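Thursday, October 18, 2018
Drivthorpe workshop notebook - rods, and the pale surface

Back on the Saha rods this morning, after leaving them alone for far too long. I had meant to start on the shelves, but once I had the box open I couldn't resist, and I am glad of it, for they are a pleasure to have in front of you with a cup of coffee at your elbow. The two-colored one is still my favorite, gold above and dark blue below, with a line between the colors so clean that I keep coming back to it.

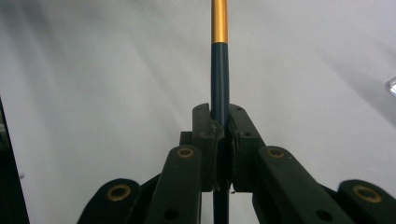
My old note from April gives the length as 810 mm and the weight as 178 g, and I see no reason to quarrel with either. What I never wrote down was which end we call the top, and that has caused more muddle than it should have. So, for everyone who opens this book after me: gold is the top. Please write it that way on the Zosstead sheets too, even if the old ones say otherwise - I will go back and fix those myself, on some rainy afternoon.

I also looked through the finish notes that came with the Zeltiteck order (number 538, filed in the green folder). They say to wipe with a soft cloth and plain water and to leave the polish in the cupboard, so I have put the polish on the high shelf, where I will be too lazy to fetch it.

Then on to the background for the record sheets. I do like a plain light gray for this. The gold keeps its warmth against it and the dark blue doesn't sink away, as it did on that brown paper we were all so fond of. Shadows fall softly on it too, and I can live with a soft shadow quite happily.
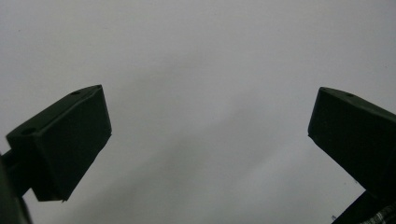
Still to do

- Relabel the Zosstead sheets, gold end as top
- Order 6 more soft cloths
- Ask Saha whether the blue comes in a matte finish
- Shelves, really, this time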